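Automation and the Workplace
Unit 7: From doing the task to demonstrating it
Course handout, Canevura. Revised 2020-06-27

7.1 Scope

Unit 6 dealt with fixed automation, where a machine is built around one product and the operator loads, clears and inspects. This unit deals with tasks that resist fixed automation: handling cloth, sorting mixed goods, packing soft items. The motion cannot be written down in advance, so it is taken from people who carry it out by hand. The handling is simple. The questions for the workplace concern who does it, how the hours are counted and what the worker keeps at the end.

7.2 The demonstrator's job

A demonstrator performs short handling tasks with a gripper held in the hand. The motion of the gripper and the views from the cameras are stored together as one episode. The Skomstead case (reading 2) treats this as a separate grade with its own job description. The Henao case does not: there, packing staff are moved to demonstration for part of a shift and keep their packing grade.

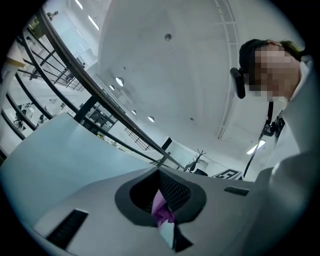
Three changes against ordinary manual work should be noted.

(a) Pace. In packing, speed is rewarded. In demonstration, a fast episode with a poor grasp is discarded. At Henao the packing bonus was left in place during the first trial, and staff moved to demonstration lost pay. The rule was changed the following November.

(b) Posture. The tool adds weight at the end of the forearm, and the wearer of a head camera tends to hold the neck still. Skomstead limits a block to 30 minutes, followed by a break of 10 minutes away from the table.

(c) Touch. The fingers no longer meet the object. Experienced packers report that they must relearn folds they could previously do without looking.

7.3 Measuring the work

Output is usually given as accepted episodes per shift. This figure is weak when used alone. It depends on the task, the tool, the state of the software and the strictness of the reviewer, and the demonstrator controls none of these fully. In the Dultent exercise, one group had up to 51 episodes rejected in a single shift after a calibration fault. The supervisor's sheet recorded the rejections against the operators.
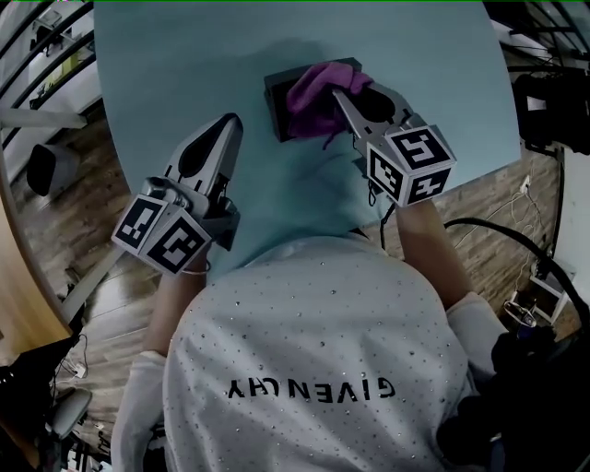
A fairer record separates rejections by cause: handling, equipment, task set-up, review. Equipment time should be paid at the normal rate and left out of the individual's figures. Where two grippers are used, the record should say so, as two-handed tasks take longer to set up and fail in more ways.

7.4 Skill and ownership

The recorded motion remains with the employer after the worker has left. The readings take two positions. The first treats the episode as ordinary work product, already paid for by the wage. The second holds that a demonstration carries skill gained before the present job and should attract a further payment when it is reused. Neither reading deals with agency staff.

Head cameras raise a separate point. They record colleagues, conversations if sound is on, and anything lying on the table. The minimum terms to look for in a site agreement are storage period, access, and a ban on use in disciplinary cases.

7.5 Preparation for the seminar

Read the Henao and Skomstead cases in full. Bring a one-page draft of a rejection record for a two-handed cloth task, using the four causes in 7.3. State which person on site assigns the cause and how a demonstrator may challenge it.

Terms: episode, demonstrator, acceptance rate, review, calibration.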